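**Floltcombe's refill shop is moving to the old post office, and you're all invited**

*For use from May*

Hello! I'm Rosemarie Lindemann and I run Hashmi, the refill shop on the corner of Kullivberg Lane in Floltcombe. I've never written a press release before, so Mareike from the parish newsletter told me to put the main thing first. The main thing is that we're moving. From the last week of May you'll find us in the old post office, three times the floor space, with a proper door that shuts.

If you've only ever popped in for washing-up liquid you may not know how squashed we've been. The present shop was a shoe repairer's, and I love it, but once there are 4 customers in there somebody has to stand in the doorway holding the oats. We opened with a single shelf of soap and a borrowed set of scales. We now have 208 regulars on the refill card, and on a wet market morning it feels as if they've all come at once.

The new place will have a dry goods wall (flour, rice, lentils, seven sorts of tea), a long counter for cleaning products and, at last, a sink. Gunther Buschmann, who has fitted half the kitchens in the village, is building the counter out of the old sorting benches. He's kept the pigeonholes too. I'm putting spices in them and I won't hear a word against it. 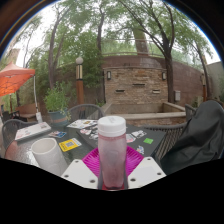

Shampoo and conditioner are what people ask me about most, so they're getting a bay of their own next to the window. We'll stock our usual unscented one, the rosemary one that sells out, and two new ones from Joltotia, a small soap maker up the valley run by Ningsih Ngau. Please bring whatever you've got at home to put them in. A bottle with a wide white screw cap like the pinkish one in the photo is a dream to fill, and a see-through-ish body helps as well, as I can tell when to stop pouring! Pump bottles are fine but do give them a rinse and let them dry overnight first. Jam jars are fine for nearly everything except bubble bath.

Prices are staying put until the end of the summer. Opening hours get a bit longer: 9am to 5.30pm, with a late evening once a week till 7pm for those of you who work in town and have been asking me very politely for two years.

The move has cost £800 more than I'd planned, nearly all of it on the floor, which had a soft patch the size of a double bed. Thank you to everyone who bought a refill card early to help us over that. The first 60 people through the door on opening day get a free bar of Joltotia soap, and Joscha Oltmanns is bringing his coffee van round to the yard at 10am. There'll be cake. If you'd like to bring cake, even better.

We'll be closed for four days beforehand while we carry everything up the hill, so stock up on loo cleaner.

**Press and general enquiries:** ask for Rosemarie at Hashmi, Kullivberg Lane, Floltcombe, or leave a note through the door. I'm happy to show anyone round the post office before we open, but wear old shoes.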